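3. Kit under Review and Bench Arrangement

The unit reviewed in this section is the Dramton desk arm, a small kit manipulator sold by Pintér for teaching and light research use. Our interest is narrow. We ask whether a laboratory without a machinist can bring the kit to a state in which short pick-and-place routines may be recorded and replayed, and what the buyer has to add to get there. Comparison with larger arms is left to Section 5. The arrangement on the bench is given in Figure 2.

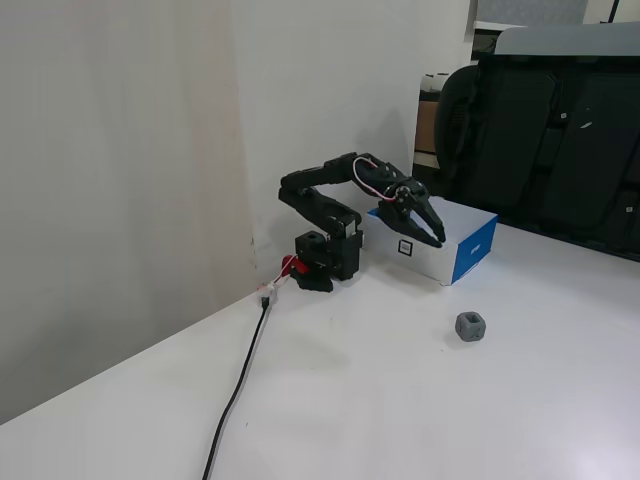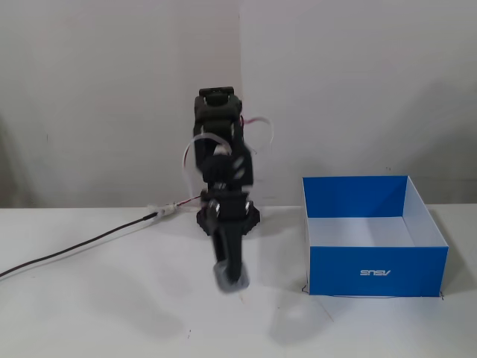
Figure 2. The arm on the white tabletop with a cardboard box placed beside it. The small gray block appears in the first panel only.

3.1 Mounting and cabling

The arm is intended for any flat table with an accessible edge. In the first panel of Figure 2 a red clamp or mounting piece holds the base against the tabletop. Assembly followed the printed guide except for the order of the cable steps, where the guide asks the builder to close the base before the servo leads have been checked. Mondal, who built the first unit, checked them beforehand and recommends the same to others.

Power enters through a long black cable that meets thinner red and white wires at a small white connector. We regard this as the weakest point of the kit. The connector lies on the table a short distance from the base and has no strain relief of its own, so a pull on the black cable is passed directly to the joint. A strip of tape on the table would be enough for a fixed installation. For classroom use we would prefer a bracket on the base, and this was put to the seller in February.

The signal and servo leads along the arm are left outside the links. They form open loops at the joints, visible in both panels, and the loops have to be long enough for the full travel of each joint. The guide gives no lengths. We set them by moving each joint by hand to both of its stops with the power off, then fixing the lead at the nearest link.

3.2 Objects and workspace

Boxes were chosen as obstacles and as containers. A closed box gives a raised flat surface against which the approach height of the gripper can be checked, and an open one gives a target with walls that must be cleared. The box in the first panel carries a small square marker label on its white front face. The one in the second panel is blue, open at the top and white inside. Both are cardboard and light enough to shift on contact, which we consider useful, as a displaced box is a plain record of a path that passed too low.

Loose objects were kept few. The gray block has rounded, beveled corners and recessed faces, and the recesses matter for grasp planning: a finger that closes on a recess may seat differently from one that closes on a flat face. Routines were therefore written with the approach direction stated explicitly.

3.3 Software as supplied

The kit ships with Hakik, a recording tool that stores joint positions at fixed intervals and replays them on request. Hakik has no model of the table or of anything on it. A routine recorded with a box in one position will be replayed unchanged when the box has been moved, and the operator receives no warning. Ó Riain wrote a short wrapper that asks for confirmation of the layout before each replay. It is available with the paper.

A second program, Mememia, is offered by the same seller as a paid service and adds path editing in a browser. We used it under a trial license. Editing was quicker than in Hakik, mainly since single points could be moved without recording the whole path again. Exported files from version 2 did not open in the supplied tool until their header line had been removed by hand. The seller has acknowledged the fault.

3.4 Procedure

A total of 23 routines were recorded by two operators, Barta and Pap, working separately. Each operator recorded with the arm under power and moved it from the keyboard; hand guiding is possible but was excluded, as the servos resist it unevenly. Between sessions the base was loosened, removed and mounted again, so that the effect of remounting could be treated as part of the normal use of the kit. The clamp position was marked on the table in pencil.

Faults were entered in a shared log under one of three headings: mechanical, electrical or operator. An entry under the last heading required agreement by both operators. Results are reported by heading in Section 4.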